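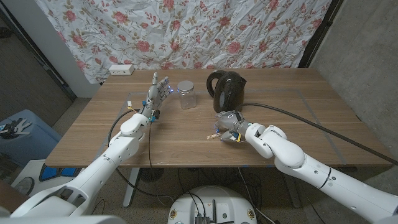
Tokley: collecting demonstrations for a two-arm tabletop learner
Posted 9 May 2022

Tokley is the data collection side of the Zosden manipulation work. The goal is a set of 4000 recorded episodes on small household objects, to be used for training a single policy that drives both arms and both hands. The count stands at 1184 accepted episodes. This page gathers a few views from the clothespin, jar and kettle set, with notes on how the episodes are defined and stored.

Each episode starts from a rest pose and ends when the operator closes the recording. Joint positions for both arms, finger positions for both hands and all camera streams are written to one file on a shared clock. An episode with a gap in any stream is rejected at import and does not enter the count.

Clothespin, jar and kettle. The clothespin is the hard object in this set. It is thin, it lies flat, and the fingers have to come in low over the tabletop without the knuckles touching down first.

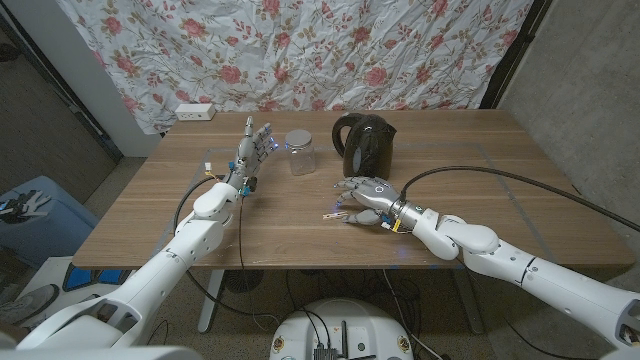

Operators are asked to keep the idle hand still while the other one works. Early episodes had small drifting motions in the idle hand, and a policy trained on them copied the drift. Those episodes are kept in a separate folder – they are still useful for testing filters – but they are not part of the training split.

Object positions are changed between episodes, by hand, within the working area of the table. The backdrop stays the same for a whole block of 70 episodes and is then swapped. Lighting is logged as a text note only.

Wrist views. The head camera loses the fingertips whenever the back of the hand is in the way, so the wrist streams carry most of the information about contact. They are stored at full rate. The head stream is thinned by half before training.

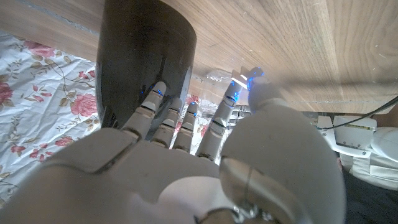

Budmont wrote in the comments that 36 failed attempts per object, labeled as failures, did more for their own grasp model than the same number of extra successes, and asked if Tokley keeps its misses.

It does, as of the current file version. A failed grasp followed by a second try is left in as one episode, with a marker at the point where the first try ended. Failures with no recovery get their own label. They are excluded from imitation training and used for the success classifier.

The next block moves to the Ok format, with the language label stored per segment instead of per episode. Conversion of the older files is planned for July.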